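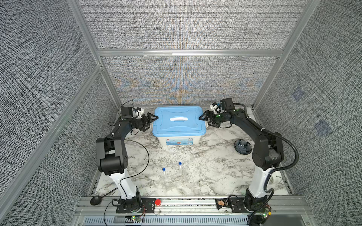

뚜껑에 손잡이가 있는 보관함, 앞쪽은 파란 마개의 시험관

보낸 사람: Lorraine Dunmore
받는 사람: Kestetti 과학 교구 메일링 리스트
날짜: 2022년 2월 19일
제목: Re: 화학 실험 키트 보관함 정리

안녕하세요. Wellen 학습실의 로레인입니다. 한국어가 아직 부족하니 이상한 표현이 있으면 너그럽게 읽어 주십시오.

> 저희도 실험 키트를 선반에 올려 두는데 뚜껑이 자꾸 들떠서 고민입니다.
> 손잡이를 잡고 들다가 한 번 떨어뜨렸습니다. 시험관은 깨지지 않았지만
> 다른 부품이 바닥에 흩어졌습니다. 다른 분들은 어떻게 정리하십니까?
> Birkett 분실에서 드림

저도 2월 초에 같은 일이 있었습니다. 그 뒤로 다음 순서를 지키고 있습니다.

1. 뚜껑 안쪽 보기
뚜껑을 열면 먼저 뒤집어서 책상에 놓습니다. 손잡이 홈의 양쪽 끝에 흰색 걸쇠가 하나씩 있습니다. 가장자리 안쪽에는 좁은 틈도 있어서 저는 마른 붓으로 먼지를 털어 냅니다. 붓은 Fateck에서 1554원에 샀는데 충분히 좋습니다. 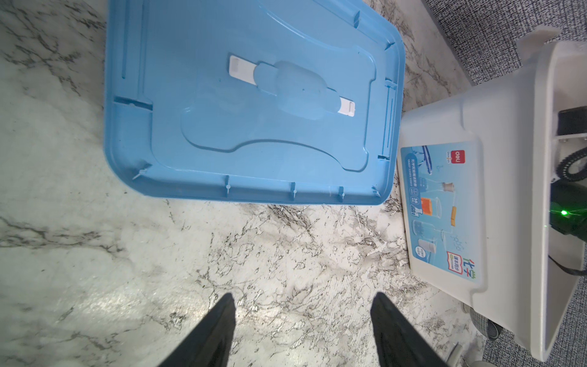 2. 시험관 넣기
시험관은 마개를 끝까지 닫고 나서 넣습니다. 우리 학습실에서는 작은 것을 먼저, 긴 것을 나중에 넣습니다. 설명서는 접지 않고 옆면에 세웁니다. 수업이 40분이라서 정리 시간은 약 2분만 씁니다. 학생들이 서두를 때는 제가 마지막에 마개를 다시 만져 봅니다.

3. 작은 부품
흰색과 파란색이 섞인 원통형 부품처럼 작은 것은 하늘색 플라스틱의 가장자리에 올려 두면 굴러가기 쉽습니다. 저는 작은 봉투에 모으는 방법을 더 좋아합니다. 봉투에 이름도 적으면 다음 수업 때 찾기가 편합니다. 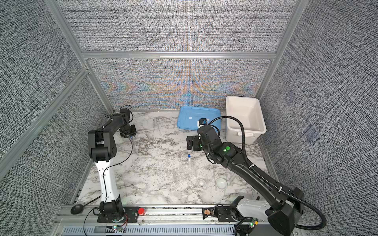

보관함 위에 다른 상자를 쌓아도 됩니까?
가벼운 상자 하나까지만 권합니다. 우리는 무게를 1000그램 이하로 정했고, 손잡이 위에는 직접 올리지 않습니다.

혹시 걸쇠만 따로 구해 보신 분이 계시면 이 리스트에 답장을 부탁드립니다. 설명서의 한국어판도 찾고 있습니다.

감사합니다.
로레인 던모어 드림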